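Gonis-Falten: Datensatz und Auswertung zum zweiarmigen Falten von Hosen

README, Stand Mai

Worum es geht

Gonis-Falten enthält 844 teleoperierte Episoden, in denen zwei Arme kurze Hosen auf einem weißen Tisch zusammenlegen. Untersucht wird eine einzige Frage: Hilft es, wenn die Policy vor dem ersten Griff schätzen muss, wo Bund und Säume liegen? Die kurze Antwort lautet ja, bei Jeans mit Gummibund sogar deutlich. Die lange Antwort steht unter Ergebnisse und ist weniger schmeichelhaft.

Die Schätzung läuft als Zusatzkopf (Codename Zovier) neben der Aktionsvorhersage mit. Er gibt Keypoints für Bundenden, Saumecken und Schritt aus. Taschen haben wir weggelassen, nachdem Zovier eine Zeit lang jede Ziernaht für einen Bund hielt.
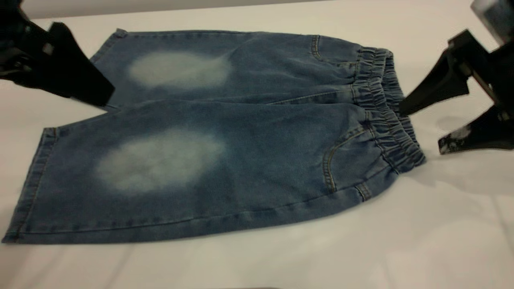
Barbieri

Helle Waschungen sind der schwierigste Teil des Datensatzes. Ausgeblichene Stellen auf den Beinen, fast so blass wie die Tischplatte, liest die Segmentierung gern als Loch im Stoff. Die Vergleichspolicy ohne Zusatzkopf versucht dann, den vermeintlichen Rand zu greifen, und tut das mit einer Zuversicht, um die man sie beneiden könnte.

Aufteilung

Training: 553 Episoden
Validierung: 87 Episoden
Test: 204 Episoden, nur Kleidungsstücke, die im Training nicht vorkommen

Ergebnisse

Mit Zusatzkopf gelingen im Test mehr vollständige Faltungen als ohne. Der Vorsprung entsteht fast ganz beim ersten Griff. Liegt das erste Bein einmal richtig, sind beide Varianten gleich gut — oder gleich schlecht, je nach Laune des Gummizugs. Als Erfolg zählt, wenn der Saum höchstens 2 cm neben der Zielkante liegt. Strengere Maßstäbe haben wir ausprobiert und danach nicht mehr erwähnt, bis jetzt.

Bekannte Mängel

Der Ordner istdale_alt stammt vom früheren Aufbau in Istdale und hat eine andere Kalibrierung. Bitte nicht mischen. Wir haben es getan, es hat einen halben Monat gekostet.

Zeitstempel der beiden Arme laufen in langen Episoden leicht auseinander. Das Skript sync_fix behebt es, sofern man es vor dem Training startet.

Lange Hosen fehlen. Der Tisch ist zu kurz.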